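Waststead clothing swap is back in September, and this time they want it folded

Well, I finally made it over to the Dirkeck hall to ask about the fall swap, and I came home with a flyer, two tote bags and a head full of folding advice. So let me pass it along before I lose the flyer.

The Waststead clothing swap opens its doors again in September, in the same long room behind the Dirkeck hall where it was in spring. If you went last time you remember the tables. Shirts in heaps, pants in heaps, one sock heap that I still think about. I dug for a good while to find a green cardigan I wanted, and by the time I got it out I had undone somebody's whole stack of turtlenecks (sorry!).

Spring brought in 689 pieces of clothing, according to the sheet taped up by the coat hooks, and 470 of them went home with somebody new. That's a pretty good day for a town our size. The rest got boxed up and sent on to the Benkirane thrift store, and the store passed back a polite note saying most of it showed up so wrinkled it had to be steamed before it could go on a shelf.

So there's a new rule. Everything has to come in clean and folded, and shirts have to be folded small, in a tight bundle you can stand on end in a crate. No more heaps. The crates are on loan from Ovness, the moving supply place out past the feed store, and there are 37 of them. They'll be set out by size along the wall, kids' stuff closest to the door.

I'll admit I grumbled. I'm a hanger person. I fold towels and that's the end of it. But I had a bag of shirts to get rid of anyway, and once you get going on a nice big flat bed it isn't bad at all. A kitchen table is too narrow for anything with long sleeves, I tried it, and one sleeve kept sliding off into the chair.

The flyer has a little how-to on the back. You lay the shirt flat, face down, bring the sides and sleeves in to make one long strip, then work your way along from one end and keep smoothing as you go. Cotton is the easy one. Anything slippery wants to come undone on you, and the flyer says to just put those in a paper bag with the size written on it, which I did with two blouses and felt no shame.

The part that gets me every time is the middle. One end will be all tidy and squared up and the other is still a lump of sleeve and collar, and if you rush it the whole thing puffs back open. Go slow there. A plain cotton shirt like this blue one is a good one to practice on, with nothing under it except a smooth sheet.
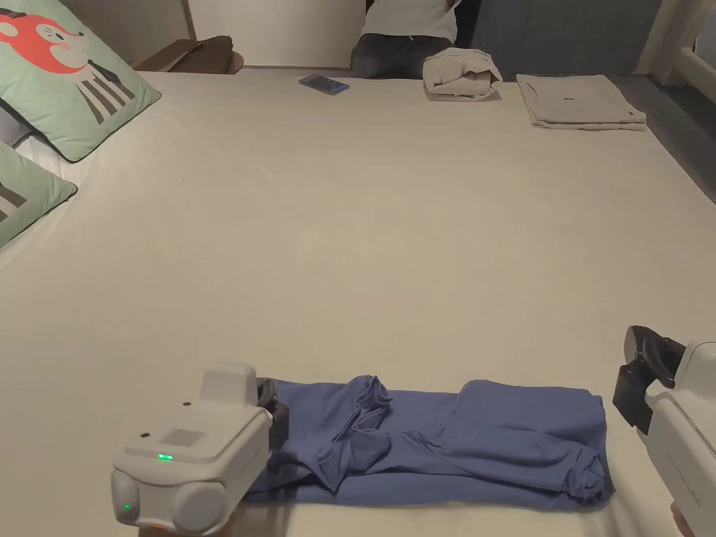
What to bring, and when

Doors open at 9 in the morning for drop-off and the swapping starts at 10. You can bring up to 5 bags per household, and you don't have to bring anything to take something home, which I know some people were unsure about last time. Coats are welcome, and they go on the rack, no folding needed. Shoes only if they're tied together or rubber-banded. No pillows, no bedding, no swimsuits.

If your clothes come in unfolded they won't turn you away, but you'll be pointed to a table at the back to do it there, and I have a feeling that table is going to get crowded. More reason to do it at home the night before with the radio on.

Parking is the usual mess. The lot beside the hall fills up early, so try the gravel side by the ball field and walk over. There's a ramp at the back door now, and it lets you in right by the crates.

Leftovers go to the Benkirane store again the same afternoon, so if you spot something you like and talk yourself out of it, you could still find it there the week after. That's how I ended up with my yellow raincoat.

I've got a whole closet shelf to get through before then, plus a box in the garage I haven't opened since we moved. If anybody has a size 8 denim jacket they're tired of, please put it near the top of the crate!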